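Foam board (work surface)

A foam board work surface is a flat sheet of foam board laid on top of a table in order to protect it and to give a light, even background for small objects. It is used in hobby rooms, school workshops and laboratories. The word "foam board" is used for several kinds of sheet, the most common having a foam core between two layers of paper.

Use

The board is put directly on the table, usually without glue, so that it can be turned over or replaced. Many users prefer white, because small parts are easy to find on it. The surface is soft, and a thing that falls over on it makes less noise and is less often damaged than on bare wood. For the same reason the board is not suitable for heavy tools or for anything hot.

At the Asfaw workshop in Flindham, boards have been used on all the sorting and arranging tables since February 2019. Etenesh Alemayehu, who wrote the house rules of the workshop, recommends that the board should cover most of the table but leave a narrow border free — the border is where the hands rest. The rules were later taken over with small changes by the Kison study rooms.

Wear

White boards show wear early. Typical signs are gray scuffs, pressed points under the feet of stands, and brown specks. Crumbs and dust stay on the surface and should be removed with a dry brush. Water is to be avoided, as the paper layer can swell. Henok Shiferaw compared 72 used boards in Flindham and found that the middle part was scuffed first in most of them, while the corners were more often bent than marked.

A foam board in use on a light wooden table, with gray scuffs, a white stand and a small toy figure lying on its side.
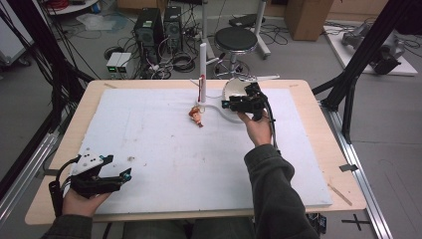

Replacement

A board can be turned once, when the upper side is too marked to serve as a background. After this it is normally cut into smaller pieces for packing or for models. In the Asfaw rules a board is changed when it has 5 or more deep dents, or when an edge has opened and the foam is visible.

See also

Cutting mat
Desk pad
Table cover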